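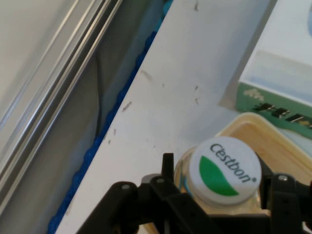
Chapter 4
What the Arm Costs, and What Everything Else Costs

In the spring that Zadberg decided to automate its sample room, the purchasing file contained one quotation, for one arm, and a note from the plant manager reading "Looks reasonable, go ahead." By the time the arm picked anything up, the file was two binders thick. The arm was still the easiest thing in it to understand.

Beginners budget for equipment the way people budget for a puppy. They ask the price, find it bearable, and discover the rest at home. The arm has a price on a page. The gripper has a price on a different page, often from a different firm, and it attaches by means of a plate that is on no page at all. Then come the cables, the stand, the table, the guarding, the spare fingers, the software license, the second software license that makes the first one useful, and the person who has to be somewhere else while all of this is being put together.

This chapter is concerned with getting those items onto one sheet of paper before the order is signed. It assumes you have read Chapter 3 and can write a task statement. If your task statement still says "handles various objects," go back. Various objects have cost more money than any motor ever made.

4.1 The case of the 1,408 dollars

Damián Xolalpa was given the Zadberg budget in May, along with a deadline and the advice not to overthink it. His first draft had two lines: $3,000 for the gripper and $2,000 for "misc." He was rather proud of the second line, having seen colleagues leave it out.

Abundio Villaseñor, who had bought equipment for the Ventura plant through three changes of management, returned the draft with a single question written beside "misc." — which one? Xolalpa spent an afternoon breaking the line into parts. Mounting hardware, a wrist camera bracket, replacement finger pads and freight came to $1,408. That left $592 for training, installation and everything that might go wrong, and Villaseñor circled the figure and drew a small face next to it. The face was not smiling.

You will meet this budget again in Section 4.5, by which time it will have grown.

4.2 Three kinds of money

Purchase cost is what the supplier tells you. Integration cost is what you pay to make the purchase do your job in your building. Running cost is what you pay after everyone has stopped coming to look at it. Most approval forms have a large box for the first, a small box for the second, and a signature line where the third should be.

Suppliers are seldom dishonest about this. Vendasance and Skosell both quoted Zadberg fairly, and both quotations said "installation by others." Xolalpa read the phrase several times before it occurred to him to ask who the others were.

Before going on, take a quotation from your own workplace and underline every item it assumes you already have. Keep the page. You will need it for the worksheet at the end of Section 4.3.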